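Backyard Play Listings: README and data card
Maintained by Marlina Govindasamy, Disasthorpe. Last revised 8th January.

What this is

A table of product listings for backyard play gear: sandboxes, swing sets, playhouses, water tables, climbing domes, and the covers and anchors sold to go with them. One row per listing as the seller wrote it. There are 1000 rows from 33 sellers. We added our own reading of the claims in each listing, and that reading is the only part of this we'd ask anyone to rely on.

If you came looking for the best swing set, this won't help. It records what sellers say. Sellers say a lot.
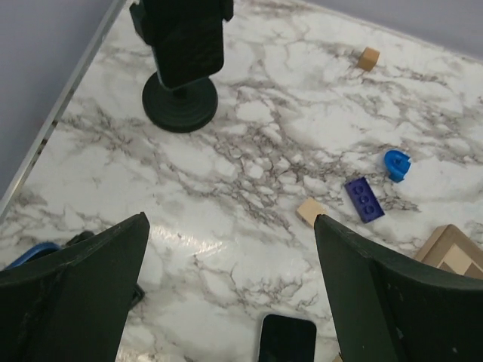 White tabletop with gray and brown veining.

Columns

listing_id: ours, stable between releases.
seller: shortened name. Fekmont and Antwi both trade under more than one storefront, and we fold those together.
category: one of seven. "Other" is mostly sand.
title, body: text as posted, typos included.
price_listed: US dollars, before any coupon.
price_was: the crossed-out price, if there is one. See below before you use it.
age_low, age_high: in years, blank if not stated.
size_claimed: outside dimensions from the listing text.
weight_limit: pounds, blank if not stated. It is blank far too often.
assembly_claimed: minutes, as advertised.
claim_flags: our notes, separated by semicolons.

About price_was

We don't believe it. Of the listings with a crossed-out price, 106 never showed that price on any date we checked. Maybe it was charged once, in some other store, on some other weekend. We kept the column so people could study it, and then got two messages from people who had used it to work out "average savings." Please don't do that.

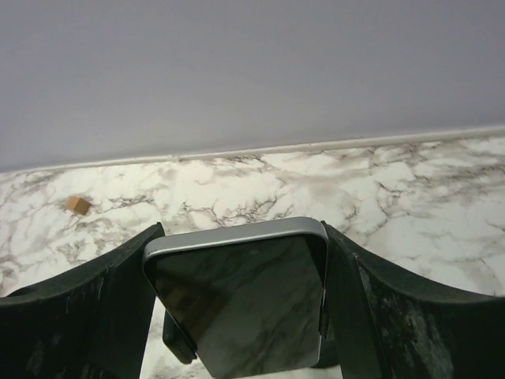

Free shipping is the other one to be careful with. The shipping_free column was dropped in the second release. Sellers who shipped free tended to list higher, and we had no fair way to split the freight from the goods. A 200-pound playset does not move across the country for nothing, whatever the banner says.

How the flags were made

Two readers went through every listing separately and marked any claim a buyer could check at home with a tape measure, a clock or a hose. Akua Quartey did the first pass and I did the second. Where we disagreed, the flag says "split" and both readings are kept. We did not average anything.

The common flags:

vague_wood: the listing says wood and won't say which.
weatherproof_bare: "weatherproof" with no word on what weather.
safe_bare: "safe" or "kid-safe" with no standard named.
size_mismatch: title and body give different dimensions.
grows_with_child: the phrase, or something close to it. We have yet to see a sandbox grow.
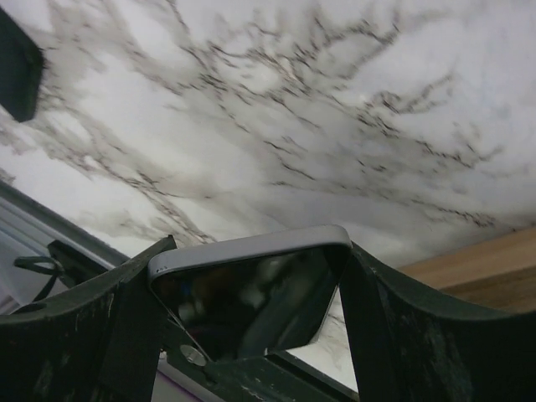 The size_mismatch flag is the most useful of these and the least exciting. Usually one number is the box and the other is the box with its canopy or corner seats. Sometimes a swing set is listed without the clear space needed in front and behind, and a buyer with a small yard would find that out after digging. We flag those as mismatches too, which stretches the word, and you can filter them out with the "clearance" note.

Known problems

Used and refurbished gear is missing entirely.
Endano rewrote its whole catalog in April, so its rows come from two very different styles of copy.
assembly_claimed assumes two adults, one adult, or doesn't say. We couldn't tell in most cases. Treat it as advertising.
Customer ratings were left out on purpose. We had no way to sort the real ones from the rest.
Nothing here was tested. A blank flag means we found no checkable claim, and it says nothing good about the product.

Comments on this release

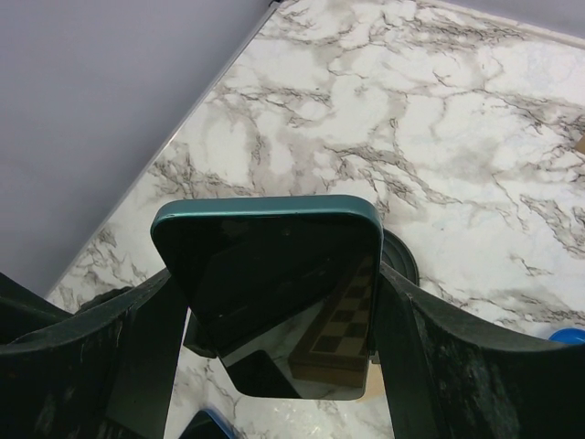
Akua Quartey: I still think safe_bare is too harsh. Some small sellers leave the standard out of the listing and print it in the manual, and we never looked at manuals. Could we rename it so it doesn't read like a verdict?

Reply, M.G.: The buyer sees the listing first and the manual after paying. I'd keep the name. I will add a manual_checked column, set to "no" for every row, until one of us has read some.

Use and credit

Free to copy and change. Say which release you used. If you find a wrong row, send the listing_id and what the page said, with the date you saw it.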